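Brultia Rana table, light finish - review after one winter

We bought the Rana to replace a kitchen table we'd had since 2015. It came from Traradine in two boxes and I put it together alone in an evening. 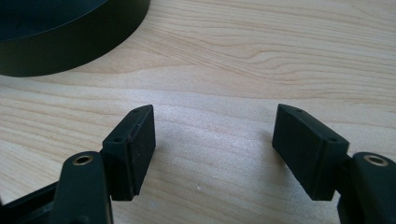

I picked the light finish over the walnut because our kitchen gets little sun, and it has made the room brighter. The grain is wavy and quite strong in places, with calmer stretches in between. If you want a plain, even top, go and look at one in a store first. Ours is busier than the one on the website, which I like, but my sister would have sent it back.

The finish has a soft sheen. Under the ceiling light you get some reflection, though it has never bothered me at dinner. Crumbs wipe off with a damp cloth. Coffee left overnight came up with dish soap. A hot pan did leave a dull ring near one end - my own fault, and I have used trivets ever since.

Assembly is 14 bolts and the hex key in the box is poor. Use your own. One leg bolt needed tightening again in August and has held since then.

I also looked at the Tangate, which is heavier and has a drawer. It was 31 inches wide, too much for our wall, and the chairs would have blocked the back door.

Delivery was slow and the tracking page was no help. The replacement hex key I asked for never came.

Four stars. I would buy the same table again, in the same finish.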